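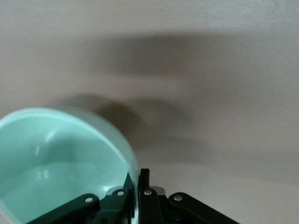

Flaltach Bowl Set
Data card, version 1.1

Summary
Recordings of a single robot arm handling bowls on a table, made by the student robotics club at Flaltach. The arm was driven by hand by club members. The set was put together as the club's entry for the Wondiser student challenge, data track, and is kept here so that next year's members can train on it and add to it.

Contents
189 episodes from the wrist camera, each with joint positions, gripper opening and a one-line task text.
Of these, 106 are marked "clean" and the others "messy". A messy episode has at least one missed grasp or a long pause. We left them in on purpose. Use the field quality in index.csv to filter.
An episode is never longer than 60 seconds. Anything longer was stopped and recorded again.

Tasks
Pick up the bowl by the rim and set it down on the left.
Pick up the bowl by the rim and set it down on the right.
Push the bowl to the middle of the table.
Put one bowl inside another.
The stacking task has the fewest episodes and the most messy ones. Most members found it hard to judge height from the wrist view alone, and we would record more of it before training anything on it.

How a session runs
One member drives, one watches the stop button and one fills in the log. Swap after 11 episodes. Move the bowl to a new starting place before every episode, including places where part of it is outside the wrist view. The driver calls "ready", the logger reads out the task, and recording starts on the second call. 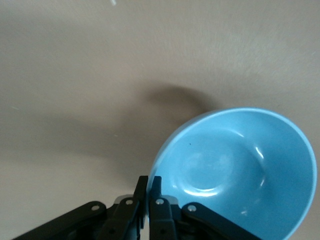
For the rim tasks, come down with the fingers open and one finger on each side of the rim. Close slowly. If the bowl slides, open, back off and try again in the same episode, then mark it messy. Don't restart to hide a miss.

Known problems
The arm throws soft shadows on the table, and they move with it. A bowl detector trained on our first sessions picked up the dark patches as objects. Brightness changes do not fix this, so check your results on frames with heavy shadow.
Glossy bowls show bright spots from the overhead lights.
The gripper covers the bottom of the wrist view at all times. We have not masked it. The script mask_gripper.py will do it if you want it, but the mask is a bit too tight when the fingers are fully open.
Gripper opening was logged in the wrong direction in session 2 (0 meant open). The files were corrected in version 1.1. If you downloaded the set in October, please download it again.
Two members wrote task texts in capitals. Lower-case them before use.

Split
Train and test are split by session, never by episode. Please keep it that way. Episodes from one session share the same lighting and the same driver, and mixing them gave us test scores that were far too good.

Not suitable for
Anything to do with fragile items or food. The set has one table, one arm and one type of gripper, and a model trained on it alone should not be expected to work on another bench without new recordings.

Licence and thanks
Free for teaching and non-commercial use. Please name the Flaltach club if you show results. Storage is paid for by the Tóth fund and the conversion scripts started from the Tisance starter kit, with our changes listed in CHANGES.txt.

Last edited Thu 16 February. Corrections go in the issues list with the episode number in the title.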